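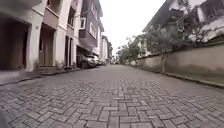

Joint Sand Is a Maintenance Item

Most complaints about block paving are complaints about joints. A concrete paver laid in herringbone transfers load to its neighbors through the sand between them. Once the sand is gone, the blocks rotate under turning wheels and the pattern starts to creep.

Towns budget for the blocks and forget the sand. Kuvomcombe paid for 60 mm pavers in June and set aside no money for refilling. 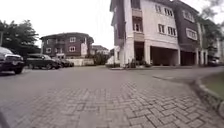 A first top-up should be written into the contract, with a second inspection after the first winter. Asphalt patches over utility cuts should be banned outright - the blocks can be lifted and put back.

Remzi Kurtuluş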